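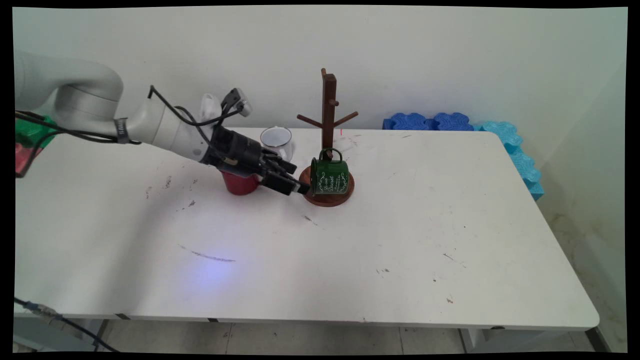
Give the robot the mugs and leave the people to us, Liesbeth Hoekstra wrote in the staff survey, and that line ended up taped over the sink in the Hellwood kitchen for most of the spring.

80 shares | 4 comments

Bosman and Beltisach bring Mosik to the Hellwood staff kitchen

HELLWOOD, June - Bosman, which runs kitchens and coffee bars inside office buildings, will start using a robot arm for part of the clean-up work at its Hellwood site this month. The system is called Mosik and was developed with the automation firm Beltisach. It picks up clean mugs and hangs them on wooden mug trees, so the trees can go straight out to the coffee bars on each floor.

It sounds like a small job, and for one mug it is. But the Hellwood kitchen sends out 2000 mugs in a normal week, and every one of them has to be lifted, turned and put away by hand before the next rush. The kitchen crew has been asking for help with that part of the shift for a long time, and we are very happy to be able to give it!

Why mugs are hard

Anyone who has put away dishes knows the move without thinking about it. You grab the mug, turn it so the handle lines up with the peg, slide it on and let go. For a robot each piece of that has to be worked out. A glossy dark mug throws back the light in odd ways and can look quite different from one angle to the next. The hand needs a firm hold, but it also has to keep out of the way of the handle, and the handle has to meet the peg at the right height. Then there are all the other mugs standing nearby (people bring their own from home, and we wouldn't want to stop them).

Beltisach's team began on a plain white practice table, the kind that gets scuffed fast, with a single mug tree and a handful of cups in different colors. Mosik learns from people. An operator guides the arm through the job, the cameras record it, and the system practices from those recordings. Members of the kitchen crew did a good share of the guiding themselves, during paid hours.

"I figured I'd be watching," said Shamim Mohmand, kitchen lead at Hellwood. "Then on the first morning they asked me to show them how I pick up a mug, and we spent until lunch on it. I grab from the rim when I'm in a hurry. I had no idea I did that until I saw it played back."

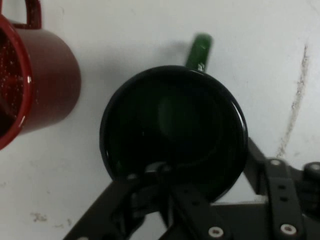

What changes for the crew

No jobs are being cut at Hellwood. The 30 people on the kitchen and coffee bar schedule keep their hours and their pay, and that was agreed in writing before the arm was ordered.

What does change is the last stretch of the afternoon shift. Until now, four people have stayed at the drying racks until everything was hung and ready. With Mosik, one person will stay with the arm, load clean mugs onto the table and take the full trees away. The others move to the coffee bars or to prep for the next morning. The spot at the arm rotates, so the same person isn't standing there every day.

There is new work too, and some of it is fun. Every crew member can train as an operator, which means learning to start and stop the arm, show it a new mug and tell when something is off. Operators get a higher hourly rate on the shifts when they run the system. Neusa Toledo was the first to finish the training.

"I like it a lot more than I thought I would," Toledo said. "You get a feel for it. Somebody came down with this huge soup mug with a tiny handle and I thought, okay, you and me, we're going to figure this out. We're still working on that one."

The crew also asked for a few things before they agreed to the plan, and they got them. The stop button is within reach of both sides of the table. Recordings made for training show the table and the mugs, and they are never used to rate anyone's work. And any worker can switch the arm off for the rest of a shift without having to fill out a form.

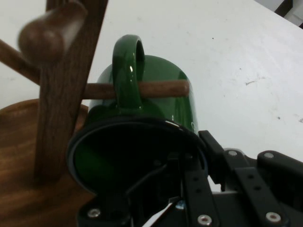
What Mosik doesn't do yet

The arm is slower than a person who is good at this, and we expect it to stay that way for a while. It handles mugs with a regular handle. Glasses without handles, travel cups and anything chipped still go through human hands, and a person looks over each full tree before it leaves the kitchen.

"We'd like people to come by and see it on a normal day, mistakes and all," said Sem Van Acker, project manager at Beltisach. "The crew at Hellwood taught us more about mugs than we knew there was to know, and they keep finding things. Last month it was the pegs. They told us which ones always stick, and we went back and did those again."

Bosman will review the first season with the crew in the fall. Whether other kitchens get a Mosik of their own depends on that talk, and on whether the people in those kitchens want one.

Visits and questions

Reporters and neighbors are welcome to see the arm at work in the Hellwood kitchen after 2 p.m., when the lunch rush is over. Please contact Koen Hoekstra in the Bosman press office to set up a time. Coffee is included, and you may bring your own mug.

Share this release | 30 likes | 4 comments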